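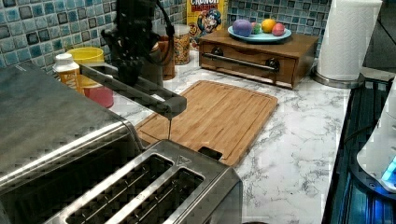 Breakfast corner, day one (1/8)

OK so I finally did it!! Gave the breakfast stuff its own stretch of counter and I am way too happy about it. Thread for anyone else with a small kitchen and a lot of cereal.

2/8
Rule one: everything you need before 8 am lives within arm's reach of the toaster. Bread, board, butter, cups. I used to walk the whole kitchen for one slice of toast (with a knife in my hand, half asleep, not great).

3/8
The bamboo board stays out now. It sits just past the toaster, and the groove around the edge is SO good for crumbs. Wipe, tip into the sink, done. I oil it every November and that's been plenty.

4/8
Granola in a clear glass jar!! You can see what's in it! I know, groundbreaking. But I kept buying more when the old bag was hiding in the cupboard. Mine's the Hemmin mix from the market, 300 grams at a time.

5/8
Cap'n Crunch stays in its box, standing up behind the jars. Berwyn Llewellyn told me to decant it and I said absolutely not, that yellow box against the teal and blue tile makes my whole morning.

6/8
Cups go at the back too, the yellow one and the pink one. I've dropped both of them more times than I can say. The brown ceramic jar is the one I'm careful with.

7/8
Toaster tip from Pongsak Jitpraphai, who fixes everything in our building: unplug it, let it cool all the way, then empty the crumb tray over the trash. I hadn't done mine in, um, over 25 weeks. The smell is gone and the toast tastes like toast again!

8/8
Next up is the cupboard under the counter, where 22 lids live with no containers. I'm starting with the big ones this weekend and I'll post how far I get. Show me your breakfast corners in the meantime, I want to see all of them, messy ones too!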